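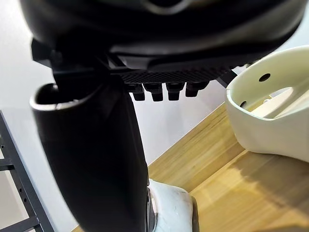
Sarnden council has confirmed a change to the plastics accepted in its kerbside recycling collection, covering 1,974 households on the Dosumley side of the town. Black plastic had been excluded from the scheme because the optical sorters at the Skallora plant could not detect carbon black pigment on a dark conveyor belt. The limit applied to food trays and plant pots, and to any other item in the same colour, whether its surface was smooth and slightly glossy or had a fine raised mesh pattern like that on a black grip plate. Texture has no bearing on the result, as the sensors read reflected infrared light and the pigment absorbs most of it.

The plant's operator, Baudry, replaced 2 of its sorting lines in April. The new units use a mid-infrared sensor, which identifies the polymer regardless of pigment. In acceptance tests the lines were fed batches of 1,000 mixed items, of which 687 were black. Baudry has not published the rejection rate for each polymer.

Residents may now place black polypropylene and polyethylene trays, tubs and pots in the blue bin. Items must be empty and rinsed. Film lids should be removed and put in general waste. Expanded polystyrene, black bin bags and anything containing a battery or wiring are still excluded, and electrical goods should be taken to the household waste site on the Dosumley road.

Collection days are unchanged. Flats with shared bins are not covered by the present change and will be considered when the collection contract is next reviewed. Revised bin stickers will be delivered with the next service calendar.

Published 2021-08-10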